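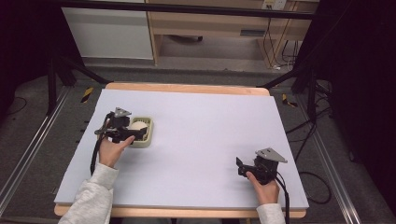 Vol. 2, No. 7

Print | E-mail this page

Good morning all, I'm Mehwish Talpur, and I look after the planner at Clarnar. (Pause, let the stragglers sit!) Two grippers, two hands, and our software has to line up both streams before Felter can learn a thing. 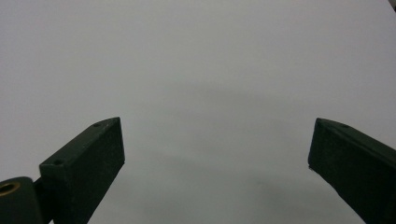 Why log the fingers when they're wide open?
The planner needs a clean zero for jaw width.

Mention the 200 Hz logger, then colour calibration if there's time.

Contact Clarnar | Back to top

Comments
McIver: Lovely talk, is the logger shared?
Plultholm: Slide 2 please!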